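Notes for the February talk: The Bowl Before the Plate
Community room, 7.30 pm start. Slides run on the clicker, handouts on the chairs.

Opening

Hello, lovely to see so many of you out on a wet night. Wait for the coats to settle.

Start with the question: what did you eat your breakfast out of this morning? Get hands up for bowl, hands up for plate, hands up for standing over the sink with toast. Usually the bowls win and it gives me my way in.

Say: I've been mad about bowls for years. I mean the ordinary ones, the ones you grab without looking. You can leave the house with a bowl on your mind and come home having thought about farming, fuel, table manners and your grandmother's kitchen. That's my excuse for the next hour.

Slide 2: hands

Ask everyone to cup their hands. Hold it a moment, let them look. Then: you've just made a bowl. It leaks, and you can't put it down to answer the door, but it does the job. Shells, gourds and halved coconuts all do it a bit better. Clay does it better still, and the earliest way of shaping clay (a thumb pushed into a lump, then pinch and turn, pinch and turn) is still the first thing you get taught in an evening class.

Pass round the pinch pot here. It's the wonky brown one from my first class, wrapped in the tea towel. Tell them they can't hurt it.

Slide 3: wet food

This is the bit I love! Once you've got a pot that can sit in or near a fire, you can boil things. Hard grain turns soft. Tough roots turn soft. Bones and scraps give up whatever goodness is in them. A person with very few teeth can eat, and so can a small child. Porridge, pottage, broth, dal, congee – go through the list slowly, people enjoy hearing it and somebody always calls out one I've missed.

Then the point: for a great many households over a very long time, dinner was wet, and wet dinner needs walls. A flat plate is for food that stays where you put it, and that often meant meat you could slice. Some medieval tables used a thick slab of stale bread for that, the trencher, and the gravy soaked in.

If the room is lively, ask who has served stew in a bread roll. If it's quiet, move on.

Slide 4: turned wood

Turners' bowls. Ash, beech, sycamore, maple. Explain the pole lathe with the arm movements (foot down, the work spins towards you and you cut; foot up, it spins back and you wait). Keep this short, I went on far too long last time.

Mention nesting. A clever turner could get several bowls out of one block, one inside the other, so much less went on the floor as shavings. Show the set of three and take them apart slowly, they make a lovely soft knock as they come away.

Slide 5: the Wovolach shelf

My favourite small collection anywhere. The museum at Wovolach has 157 household bowls on open shelving, all of them in daily use before they were given. Chips, rivets, burn marks, the lot. The labels say what was eaten out of each one where the family could remember. Read out these:

Barley soup, and the dog after.
Sour milk.
Buttons, mostly.

Pause for the laugh on buttons. Then say how much mending there is on that shelf. One big mixing bowl has 20 metal staples holding it together, set by a travelling mender, and it was still used for bread dough afterwards. Somebody paid for that work. They wanted that bowl and no other.

Slide 6: Cornov pottery

Bring out the two Cornov bowls. The pottery ran a single pattern for decades, a blue line just below the lip and nothing else. The shape hardly changed, but the foot did. Hold them upside down so the front rows can see: the older one has a tall narrow foot, which lets you carry hot soup with your fingers underneath, and the later one has a low wide foot, much steadier on a table. My guess is that more people had proper tables by then, but do say it's a guess.

The surviving order book lists 2,070 bowls in one season against 108 plates. Let that sit for a second.

Slide 7: shape

Now get them looking at form. A deep bowl with steep sides keeps heat in because there's less surface open to the air. A wide shallow one cools quickly, good for a child's porridge. A lip that turns out slightly pours well and drinks badly. A lip that goes straight up is lovely to drink from and hopeless for pouring. Once you've noticed these things you'll be a nuisance in every café you go into, and I'm delighted to be responsible. 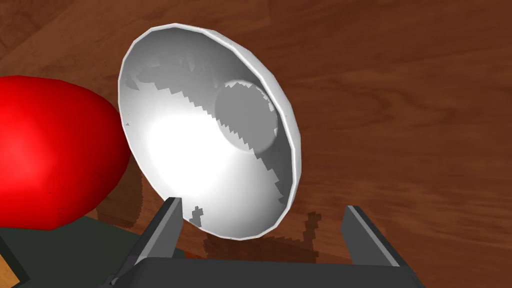

Why do so many bowls have a flat part in the bottom?
It gives the bowl something steady to stand on, and it gives a spoon somewhere level to land when you're chasing the last of the soup.

Follow on with round-bottomed bowls, which sit beautifully on sand, earth, embers or a ring of twisted straw, and rock about on a kitchen worktop. Demonstrate with the little gourd one. Keep a hand near it!

Slide 8: the bowl comes back

For a while the plate had the smart end of the table to itself, with the bowl kept for soup and pudding. Now look at us. Rice bowls, noodle bowls, salad bowls, breakfast bowls, whole suppers eaten on the sofa with a fork. The Vakulenko canteen near my sister's has swapped nearly all its plates for bowls, and the staff told me they carry better and spill less on the stairs.

Activity, if there's time

Everyone has a sheet of paper and a pencil under the chair. Draw the bowl you remember best from childhood. Two minutes, no rubbing out. Then show the person next to you and say what was in it. This gets loud, so use the bell to bring them back.

Questions

Likely ones: can you put wooden bowls in the dishwasher (please don't), what oil to use (food-safe mineral oil, or walnut oil if no one at home has a nut allergy), where to take a class (Flivton arts centre, beginners welcome, leaflets by the tea urn).

Collect the pinch pot. Count the nesting set back into the box, and remind people to leave pencils on the chairs.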